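Skidance Forum > Selling and Shipping > Packing
Thread: Fragile labels: any measurable effect on breakages?

granano_pots
I sell stoneware by post, mostly mugs and small bowls, and I have kept a log of every parcel for the past year. Total 569 sent, single carrier, single box size, double wall. For the first part of the log I used no handling labels. From July I put a fragile label on the top face of each box. I can see no difference in the breakage rate that I would trust. Before I buy another roll of 200, has anyone got better figures than mine?

Bethel Degefa
Your sample is too small unless your breakage rate is dreadful. At one or two per cent you need thousands of parcels in each group before a modest change shows up. Our log at Kanaan has 2810 lines in it and I would still not stake money on it.

What I would say is that most sorting is done by belts and chutes. A belt does not read. The label only matters at the points where a person lifts the box, which on our routes means collection and the final van.

irnlow_mesfin
Disagree in part. The final van is where I see the damage. Corner crush from stacking, nearly always, and stacking is done by hand. A driver who sees an up arrow will sometimes put the box on top of the pile instead of under it. Sometimes is worth the price of a sticker.

Position matters more than people think -- one label on the top face is invisible once another box is on it. I use 3: top, one long side, one end.

-- Mesfin Birhane, Irnlow

granano_pots
Which label, though? Mine are plain red text, English only. I was told pictograms are better for anything going abroad.

irnlow_mesfin
Yellow ground, red border, with symbols as well as words. It shows up well against brown board.

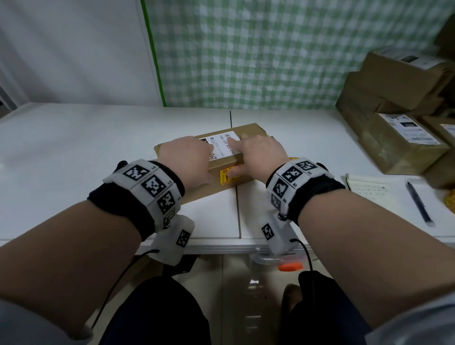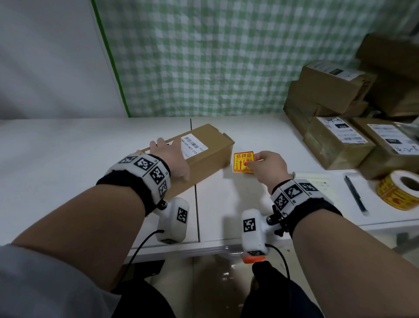
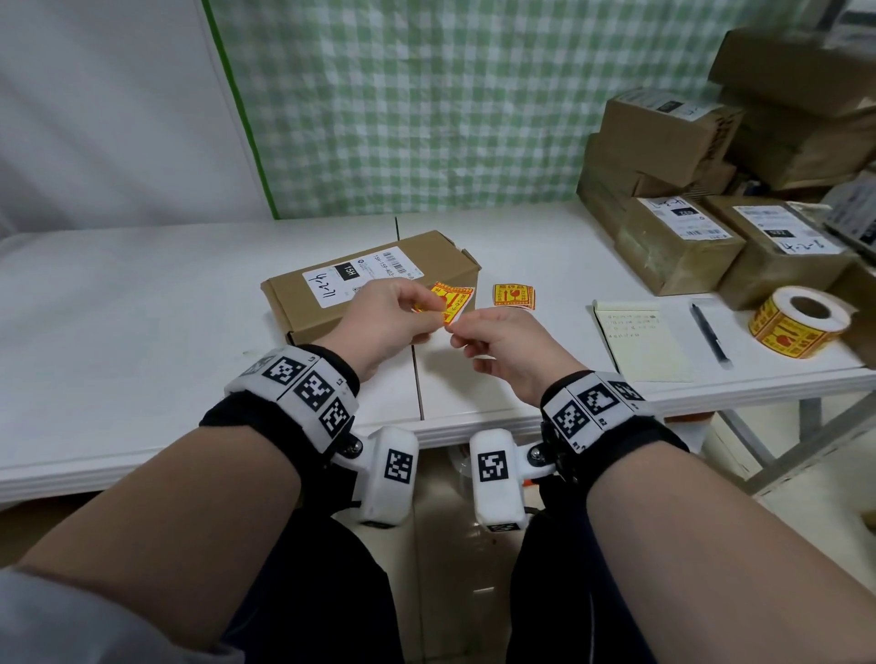
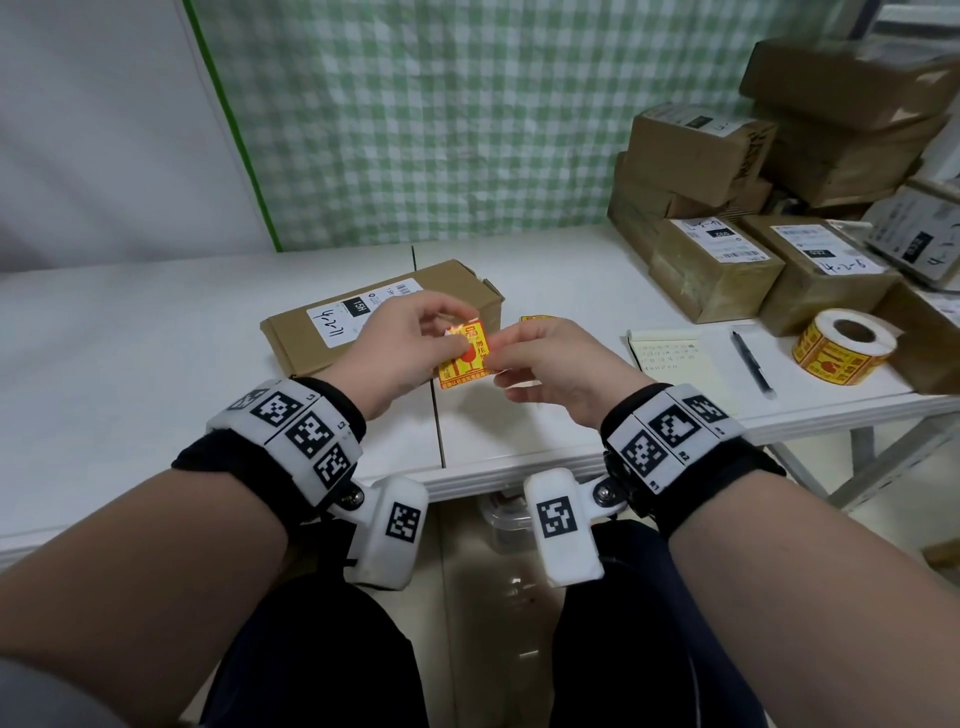 Yellow and red label in the last three, brown box with its white address label in the first two.

Choosing and placing labels (post pinned by moderator)

Feven Mersha
Pinning this because the question comes up often. Some notes.

1. The glass symbol means fragile and the pair of arrows means this way up. They are separate instructions. If your contents can travel on any side, leave the arrows off. Drivers learn to ignore arrows on boxes that plainly do not need them.

2. Never let a handling label touch the barcode on the shipping label. Leave a clear margin all round it. A box that will not scan goes to manual handling, and that means extra drops.

3. Do not wrap a label over an edge. It lifts, catches on the next box and comes away.

4. Paper labels with ordinary adhesive hold poorly on recycled board with a dusty surface. Wipe first, press from the middle outwards.

5. Check the carrier's terms. Several state that handling labels have no effect on liability.

Bethel Degefa
Point 5 is the one to read twice. A claim is decided on the inner packing. The usual test is whether the box survives a drop on any face, edge or corner, so pack as though the label were not there.

fuad_w
Then why bother with labels at all? I stopped. I put the money into thicker void fill and my breakages went down.

irnlow_mesfin
You changed two things at once, Fuad.

fuad_w
Fair. But the fill is the one with a mechanism behind it. With 50 mm of crumpled paper on all six sides the mug cannot reach the wall of the box.

Mesfin Araya
Different Mesfin, to avoid confusion. One thing missing here is the buyer. A marked box gets opened more carefully. I used to get complaints about handles knocked off by a knife or by someone tipping the contents out, and I get fewer now. None of that would appear in a carrier's damage record.

granano_pots
That is useful, and it is not something my log separates. I only have broken or not broken. I will add a column for where the break is and whether the outer box was marked, and I will alternate labelled and unlabelled parcels through the autumn.

Bethel Degefa
Alternate by coin toss, not by turn. If you pack the big orders first each morning, every other box will not give you a fair split.

granano_pots
Noted. Coin it is. Same fill and same tape throughout.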